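October, late, with a cup of tea going cold

Well, I finally got around to the toaster oven! I've been promising to write down how the snack table is coming along (mostly so I can stop repeating myself to everyone who asks), and tonight my feet are up and I have the time. It's the little cream-colored one with the two knobs down the side, and I've gotten fond of it already. It's a boxy thing, plain as can be, but the door folds all the way down flat, and I like that so much better than the one I had in my old kitchen, where the door stuck out at an angle and caught my sleeve every single time. 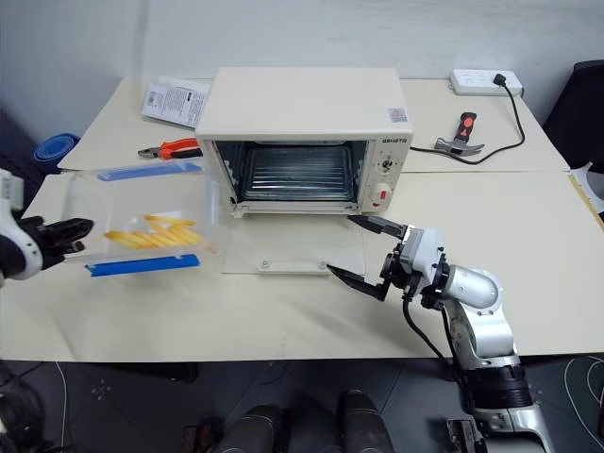 Retmont Supper Club, Kitchen Diary

Fries were the thing to try. I know, I know, fries again. But if we're going to serve 52 people at the Ondine evening, then I want to know where everything goes before there's a line of hungry folks in front of me. The clear box with the blue clips is what I want for fries from now on. I can see right through the sides, so there's no lifting lids and peering in like I do with my freezer tubs at home, which are all old ice cream cartons and all lie about what's inside them.

The table is another story. I love that pale top, it makes everything look clean, but my goodness, the stuff that collects on it! Pliers. A hammer. The instruction leaflet way over on the left (I did read it, or I read the parts with drawings). I wrote "tools OFF the food table" on my list and underlined it, and I mean it this time. The power strip can stay back by the wall where it is. I'd like the cord to run behind the oven instead of down along the side, though, because I know myself and I will set a plate on it.

Then I got to thinking about the tray situation. The wire rack is fine for toast, and it would be fine for a slice of pizza, but fries are skinny and the bars run all one way. Half of them would be through the gaps before I got the door shut. So I want a small tray that sits on the rack, something with a lip, and I've put it on the Dervishi order along with the paper cones. The cones come in packs of 70, so one pack will do us and there'll be leftovers for the spring.

I also want the box parked right in front of the oven when we're serving. I went back and forth on this! My first idea was off to the left, but then it's a long reach across, and fries dropped on the way are fries I end up eating. Right up by the opening makes sense to me.

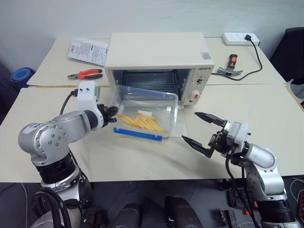
Things to do before the Ondine evening

Get the tray. Ask Trakmont if they'll lend us a second table, because there's no way the drinks are sharing with the fries. Find a proper home for the hammer. Buy oven mitts that fit an actual hand (mine are enormous, I look like a lobster). Write the timer settings on a card in big letters and tape it to the wall, since I'll be the only one who remembers them and I won't remember them.

Oh, and salt! I have 21 little shakers in the cupboard from the last supper and I'd bet half of them are pepper. That's for tomorrow. My tea is stone cold and I'm going to bed.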